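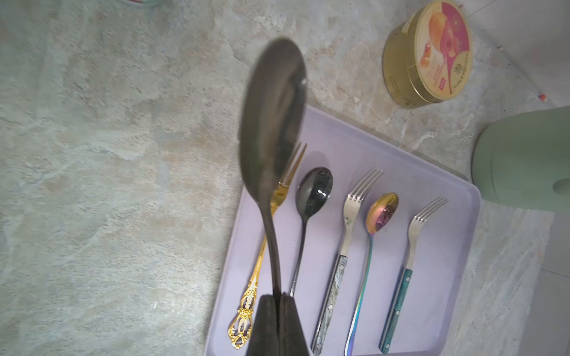 Mudaliar

**Tableware and service station check, Storklow tasting room**
March round. Scope: cutlery, serving trays, counter surface, dry goods at the counter. Glassware and the dishwasher are on a separate sheet.

Marks: P = pass, C = pass with comment, F = withdraw from use.

**1. Cutlery, mixed pattern**

- [P] Forks, metal tines: no bent or burred tips. Checked by running a dry cotton cloth over each tip.
- [C] Silver fork, gray-and-white marbled handle, riveted. Rivets flush, no movement under thumb pressure. Slight gap where the handle material meets the metal. Residue collects in gaps of this kind. Brush by hand after each service and recheck next round.
- [P] Silver fork, teal handle. Rivets sound. The mottling is part of the finish and is not to be reported as staining.
- [C] Gold fork with openwork handle. Hand wash only. Soft brush through the scrolls, rinse, then dry at once - the last round found dried detergent in the openwork.
- [P] Black spoon. No chips or flaking at the bowl edge. Do not use scouring pads.
- [P] Iridescent spoon. Color even from bowl to handle, no bare patches.
- [C] Large dark spoon. Fine scratches inside the bowl, none that catch a fingernail. Fit for serving. Keep it out of the bin with the steel ladles.

Any piece with a coating that lifts, flakes or catches a fingernail is marked F and bagged, even if the damage is confined to the handle.

**2. Trays**

- [P] Lavender tray, rounded corners. No cracks, no rough edges.
- [C] Long handles overhang the side of the tray when pieces are laid in a row. The gold fork is the worst for this, with the end of its handle down on the counter. Turn it inward or move it to a longer tray. A handle that touches the counter counts as a contact point and the piece goes back to be washed.
- [P] Heads all laid in one direction, handles toward the person picking up.
- [F] Second tray (back shelf, white): hairline crack at one corner. Withdrawn. Replacement requested from Stidel.

**3. Counter surface**

- [P] Stone-pattern top wiped and dried before trays are set down.
- [C] The veining hides crumbs and water spots. Inspect from a low angle with the side lamp on. Looking straight down is not sufficient.
- [P] Joint at wall: sealant intact for the full length.
- [C] Cleaner in use is Sirko neutral. Bottle label is worn, so the dilution line can't be read. Relabel before next use.

**4. Dry goods at the counter**

- [C] Round gold-colored tin with fruit label left on the counter next to the cutlery tray. Tins go on the shelf during service.
- [P] Lids of shelf tins close fully. No rust at the seams.
- [ ] Best-before dates. Not completed, carry over.

**5. Actions**

| Item | Action | Due |
|---|---|---|
| Marbled-handle fork | Brush joint, recheck gap | 7 days |
| White tray | Replace | 9 days |
| Sirko bottle | Relabel with dilution | Before next use |
| Dry goods dates | Complete section 4 | 7 days |

Withdrawn items stay in the marked bag until they have been entered in the log. Log sheets are kept for 365 days.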